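第五讲 遥操作示教:从人的手到机器人的手

上一讲讲的是手把手拖动示教,直接握住机械臂走一遍,关节角度全记下来。这种办法上手极快,我到现在还很喜欢!不过它有个麻烦:人的手和胳膊会进到相机视野里,策略学到的画面跟运行时的画面对不上。这一讲换成遥操作,人在旁边操纵主手,从臂跟着动。

一、一条示教数据里有什么

每个时刻记三样:相机图像、从臂的关节状态(含夹爪开度)、主手发出的指令。请注意指令和状态是两回事。夹爪夹住方块以后,状态停在方块的宽度上,指令却还在往里收,夹持力就藏在这个差值里。拿状态当动作标签去训练,常常会得到一只“轻轻碰一下就走”的夹爪。这一点 Ajith Varma 老师在 Kumsa 平台的实验说明里专门画了曲线,很值得找来看。

二、本课任务:把方块放进盒子

任务简单得可爱:抓起红色方块,移到盒子上方,松开。可是里面什么都有,接近、对准、闭合、抬升、搬运、释放,每一段对精度的要求都不同。接近段可以走得大方一些,最后几厘米要慢下来。操作时尽量别停在半空想事情,停顿也会被学进去,模型到了同样的位置就会跟着发呆,而且可能再也不出来。

三、数据量与筛选

去年的班级在 Rumero 数据集里一共录了729条,筛掉抖动过大和中途掉落的,剩下的用来训练,最好一组的成功率到了92%。有一组只用了75条,动作特别干净,结果也相当漂亮,大家看到曲线的时候都很兴奋。所以先求稳,再求多。训练步数从4000起步就够看出趋势了。

方块的初始位置要有变化,靠近的、远的、转了角度的都要录。盒子先固定,等第一版策略跑通了再挪。

俯视视角下,方块和盒子分在台面对角的两边: 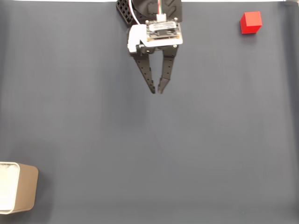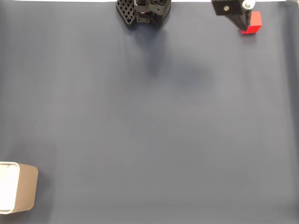

四、课后练习

每组录一批示教,存进自己的目录,命名规则见 Clorska 工具的帮助页。录完先回放,再训练。回放时把图像和夹爪指令并排看,找出闭合指令发出的那一帧,检查它和图像在时间上是否对齐。差几帧看着不起眼,抓取这一步却最怕这个。

选做:同一个起始位置,两个人各录一遍,把末端轨迹叠在一起画出来。每个人都有自己的“笔迹”,有人习惯从上方直落,有人喜欢斜着切进去,非常有意思!想一想,两种笔迹混在同一份数据里,用均方误差训练的策略会走哪条路?下一讲的动作分块和多峰分布就从这个问题讲起,请带着你们的图来。

参考阅读:Nostivwood 讲义第三章,时间同步一节。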